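The Gronville Round

By the time Azucena Cortés had got the Trulletti out of its case and on to the grass, the fog had come up from the river and sat itself down over Wokbridge as if it meant to stay for lunch. It was March, and she had been told to expect this sort of thing, but she had grown up in Cuautle, where the mornings are clear enough to count goats on the far hill, and she still took fog rather personally.

The Trulletti was a small drone, older than most, with four good propellers and a scratch down one side from a disagreement with a weathercock. It carried the post to Gronville, up on the other side of the valley, where the road had slipped away in the winter and been promised back ever since. Two letters this morning, a packet of seeds, and Mrs Applin's tablets.

She rang the tower at the little airfield, as she did every day at five to eight.

"Post flight 3604, asking to go across," she said.

"Morning, my love," said the tower, whose name was Desmond. "What can you see?"

"The hedge. Most of the hedge."

"Then you know what I'm going to say."

She did know. The rule was that you had to be able to see the thing you were flying, and it was a sensible rule, and she had signed her name under it. But she thought of Mrs Applin, who would be out at her gate by now in her late husband's coat (it came down to her ankles), looking up with her hand over her eyes, fog or no fog.

So she waited, and poured some tea, and Desmond stayed on the line and told her about his daughter's wedding, the cake and the cousins and the band that had gone to the wrong village. It was a long story and he told it slowly, and I think he meant to.

At half past nine a bit of blue turned up over the church, and then a bit more.

"I've got the hill," said Azucena, on her feet already. "Desmond, I've got the whole hill!"

"Off you go, then," he said. "Give her my best."

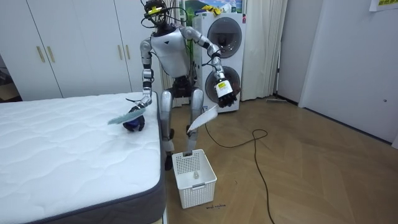 Humanoid robot beside a bare mattress, with a white laundry basket on the floor.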